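7. テントを張る(稜線・雪上編)

さて、ここからが本番です。前の章で張り綱の結び方まで終わっている人は、そのまま読み進めてください。まだの人は戻って! 結び目があやしいまま稜線に持っていくと、私みたいに手袋を口にくわえて泣きながら結び直すことになります。

説明に使うのは二人用の山岳テント「Skustosel」です。フライシートは別売りの「Kollia」を合わせています。旧型のKolliaだとポールの受けの位置が少し違うんですが、手順は同じで大丈夫。私は両方持っていて、いまだに旧型のほうが好きです(色がいいんですよ、色が)。

7-1 始める前に出しておくもの

本体、フライ、ポール2本、ペグ14本、張り綱4本、それから補修用のスリーブ。ペグは付属が少なめなので、私は買い足して14本にしています。夏の樹林帯なら半分も使わないけれど、10月を過ぎた稜線では全部使うつもりでいてください。

全部をザックの雨蓋にまとめるのはやめましょう。ポールだけはザックの横、すぐ手が届くところ。風の中で中身を広げて探しものをするのは、本当に嫌なものです。

注意:本体の収納袋は、出したらすぐジャケットの内側へ。飛びます。私はRusnákの肩で一枚、谷に献上しました。

7-2 場所を決める

手順1 立って、しばらくじっとして、風がどちらから来るか顔で確かめます。地図を見て考えるより、これがいちばん早い。

手順2 寝転がってみます。恥ずかしがらずに、ごろんと。頭の向きと傾きはこれでわかります。足のほうがほんの少し低いくらいが、私の好みです。

手順3 上を見ます。雪庇、浮き石、ぐらぐらの岩。どれかひとつでも気になったら場所を変えてください。ここは迷うところではありません。

手順4 雪なら踏み固めます。テントの床よりひとまわり広く、靴で、できればスノーシューで。踏んだら30分置きます。この30分がとにかく長いので、私はこの間に水をつくります。お湯が沸くころには足もとがしっかりしてきて、気分もだいぶ違いますよ。

メモ:相棒のTeófilo Usugaはこの30分をいつも15分くらいに値切ろうとします。で、夜中に腰のところだけ穴になる。隣で寝ている私まで転がり落ちるので、ちゃんと待ってほしい。

7-3 本体を立てる

手順1 本体を広げる前に、風上側の角をひとつペグで留めます。ペグは袋から出す前に口で数えなくていいので、まず一本。それから広げる。順番を逆にしないでくださいね。

手順2 広げたら風上側のもうひとつの角も留めます。入口は風下。真後ろから風を受ける向きよりも、少し斜めにずらしたほうが私は好きです。入口のまわりに雪が巻き込みにくい気がするんです。

手順3 ポールをつなぎます。継ぎ目は一か所ずつ、奥まで。放り投げてカシャカシャと勝手につながるのを眺めるのは気持ちがいいんですが、あれをやると継ぎ目の縁が欠けます。経験者は語る、です。

手順4 スリーブにポールを押し込みます。引っぱらないこと。引くと途中で抜けて、スリーブの中で迷子になります。凍っているときは特に、押して、少し戻して、また押す。

手順5 ポールの先を受けに差し込み、本体を立ち上げます。二人いるなら、ひとりは風上側に膝をついて床を押さえる係。ひとりのときは、ザックを中に放り込んでから立ててください。

注意:ポールがぎゅっと曲がっているときに、先端を顔の近くに持ってこないこと。外れたときに跳ねます。サングラスをかけたまま作業するのが無難です。

手順6 残りの角を留めて、床のしわを伸ばします。ぴんと張りすぎなくて結構。少しゆとりがあるくらいで止めておき、フライをかけてから調整します。

7-4 フライと張り綱

手順1 フライは風上側からかぶせます。前後を間違えやすいので、入口側のバックルに赤い糸でも結んでおくと楽です。私のはもう糸がぼろぼろで、どう見てもピンクですが。

手順2 バックルを対角線の順に留めます。最初はどれもゆるく、四か所そろってから締める。

手順3 張り綱を出します。標準の綱は少し短いので、私はDrekeckの細引きを一本295cmに切って付け替えています。自在金具を通して折り返すと、この長さがちょうど使いやすいんです。切り口はライターで軽くあぶって、指で触らない!(熱いです)

手順4 綱は風上の二本から。ポールの延長線上にまっすぐ引いて、ペグは地面に対して寝かせぎみに打ちます。雪ならペグを横向きに埋めて、上から踏んでください。埋めた場所には細い枝か何かを立てておくと、朝に掘り出すときに泣かずにすみます。

手順5 全部張ったら、一周歩いて綱を指ではじいてみます。ぶーんと鳴るくらいが目安。べろんとしている綱があれば、そこだけ締め直し。

メモ:生地は冷えると伸び縮みの具合が変わります。寝る前にもう一度、用を足すついでに見て回るのが私の習慣です。寝袋に入ってから「あの一本、ゆるかったかも」と思い出すほどつらいことはありません。

7-5 火と換気

ここは冗談抜きで読んでください。

テントの中での火器使用は、製品の説明書では原則として禁止されています。私も基本は前室、それも入口を大きく開けて使います。吹雪で前室も無理なときは、火を使わずに食べられるものに切り替えます。行動食を余分に持つのはそのためです。

上の換気口は、寒くても閉めきらないこと。雪が積もると外からふさがってしまうので、夜中に目が覚めたら手で内側から叩いて落とします。頭が痛い、妙に眠い、そんなときはまず入口を開けて外の空気を吸う。片づけや着替えは後回しです。

7-6 たたむ

手順1 中の荷物を全部ザックに詰めてから、フライを外します。霜がびっしりのときは、外す前に外側から軽くはたいておきます。

手順2 風下側の綱から外していきます。風上の二角のペグは、いちばん最後。

手順3 ポールは真ん中の継ぎ目から折ります。端から順にたたむと中のゴムが片側ばかり伸びてしまうそうで、山の先輩に口うるさく言われました。凍って抜けないときは、継ぎ目を手のひらで握って温めてください。息を吹きかけるのはだめ、また凍ります。

手順4 ペグを数えます。14本。私は声に出して数えます。うるさいと言われても数えます。

手順5 帰ったら、その日のうちに広げて干します。疲れているのはわかります、お風呂が先でもいい。でも袋に入れたまま翌週まで置くと、あのなんとも言えない匂いとお付き合いすることになりますよ。浴室の物干しでも、ベランダの日陰でも、とにかく広げてください。

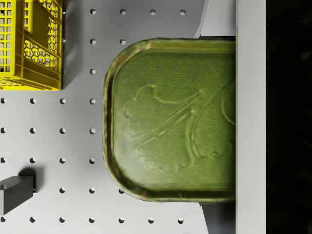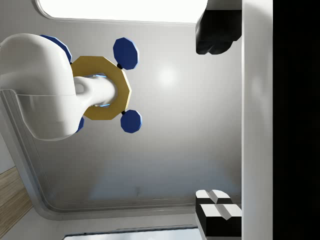
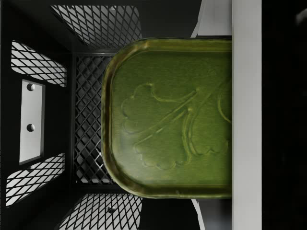 図7 3点ともCG画像。1枚目は黄色と緑、2枚目は白と金色がかった黄色、3枚目は黒が目立つもの。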